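Cloven, the Flevitico sessions: is the double LP worth it?
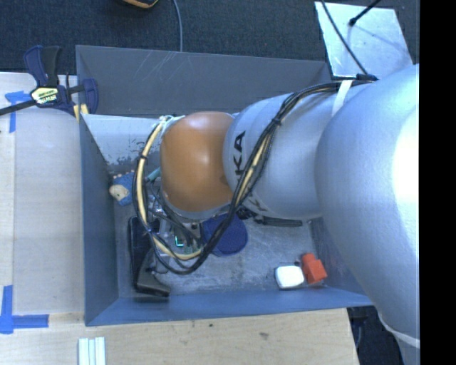

Started by tapehead_mons

My copy came on Wednesday and I've played all four sides twice now. For anyone who missed the announcement, it's the complete Flevitico recordings by Cloven, the quintet Riet Prins led on trumpet before she moved over to teaching. Adus have put it out with a booklet by Mieke Claeys. The old single LP had six tunes. This has those plus the alternate takes and the long blues that used to go round on cassette.

Sound is good. The bass is much clearer than on my old pressing. The booklet is the best part for me. Claeys went through the session sheets and sorted out who plays the second trumpet solo on "Van Beek", which we've argued about on here for years. She says it's Prins on both, with a mute on the second.

Pressing is 151 numbered copies on the first run. Mine is number 40.

---

oude_kornet wrote:

I don't agree about the sound. They've taken too much hiss off and the cymbals have gone with it. Put the old LP next to it and listen to the last chorus of "Van Beek". The ride is right there on the old one and on this it's a sort of tapping.

I also don't accept the mute explanation. The phrasing is different. Prins never played behind the beat like that.

---

tapehead_mons wrote:

> Prins never played behind the beat like that

She does on the cassette blues, which is now side four. Have you got as far as side four?

---

oude_kornet wrote:

I have. That's a slow blues and everyone plays behind the beat on a slow blues.

---

lenavalve wrote:

I saw the band in August of the year they made this, in a hall over a furniture shop. There was a second trumpet player sitting in for part of the evening, a tall lad, and I never got his name. So it's possible. But I'd want more than that before I said Claeys was wrong, as she's seen the paperwork and I haven't.

On the sound I'm somewhere in between. The piano is better and the drums are worse. My husband can't hear any difference at all.

---

sidetwo wrote:

How much was postage? I was quoted 20 for the records and then nearly the same again to get them here.

---

tapehead_mons wrote:

I ordered with two friends and we split it. If you write to Adus they will hold orders and send them together. They don't say so on the order page but they did it for us when I asked.

---

brushes_only wrote:

Side 3 has a click near the start on my copy, all the way through the false start and into the proper take. Does anyone else have it? I've cleaned it and tried another stylus.

---

lenavalve wrote:

No click here.

---

oude_kornet wrote:

No click on mine either. Send it back.

For what it's worth I'm keeping mine, whatever I said above. The second take of "Low Water" is better than the issued one and I'd never heard it before. The tenor solo goes on for some 40 bars longer and he doesn't repeat himself. I just wish they'd left the top end alone.

---

tapehead_mons wrote:

Agreed on "Low Water". I think they picked the other take because the ending is tidier. The piano comes in early on this one and you can hear somebody laugh.

I've written to Claeys about the second trumpet and told her what lenavalve said about the lad sitting in. I'll post the reply if I get one.

---

3 shares | 20 replies (older replies hidden)

Comments from readers

Hobbe: Is there going to be a CD? I sold my turntable.

M. (guest): The booklet has the recording order on the back page, easy to miss. "Van Beek" was done last.

joris_t: Heard the blues on the radio and came looking for it. Thanks for the tip about writing to them.

Recent threads

Muted trumpet on record: favourite solos
Cleaning second-hand LPs without a machine
Wanted: Cloven cassette, any condition
Who still writes proper sleeve notes?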